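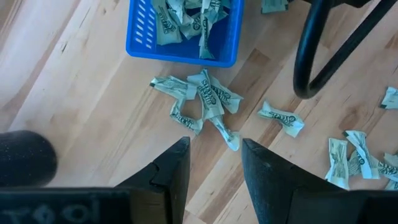 **Gripper drops every third packet, what am I missing?**

**hmugo**
Wrist cam view attached. Arm picks crumpled packets off a wood floor and puts them in the blue basket. Flat ones are fine. Anything twisted gets pinched, lifted a hand's width and returned to nature. Force is at 18 percent, close speed 80. I've re-zeroed the fingers twice and apologized to them once.

**studo_geert**
18 is what you use on eggs. Go up until the packet stops sliding, then back off a bit. When did you last clean the finger faces?

**hmugo**
Define clean.

**studo_geert**
That answers it. Alcohol wipe, both inner faces, let them dry. I do ours every 400 picks and it's a dull life but a stable one.

**asmaa_b**
I don't think it's force. A pile of crossed packets on a hard floor is a height problem. If the tips stop even slightly high, you close on the top crease and the rest of the packet swings out. Jog down over bare boards, touch off with a sheet of paper under the tips, and reset your floor height from there.

**studo_geert**
He said flat ones work. If the height was off, those would be the first to fail.

**asmaa_b**
Flat ones by themselves, sure. Look at the one pointing down out of the middle bunch. Close on that crimped end and you're holding a fan. Pick across the body and rotate the wrist to match.

**levix_vit**
Also, move the chair. You have black tube legs top right and a packet not far below them. Mine found a chair leg on a Sunday and I spent Monday on the wrist bolts.

**hmugo**
The chair is where I sit.

**levix_vit**
So was mine.

**hmugo**
Update. Wiped the fingers (the cloth came away gray, no further questions). Force to 30, no real change. Then did Asmaa's paper trick and the floor height was off by a good two millimeters. Drops are way down, except in the piles.

**studo_geert**
So it was partly the fingers.

**asmaa_b**
It was the two millimeters, Geert.

**hmugo**
Trying the wrist rotation tonight. Chair has been moved to the hallway.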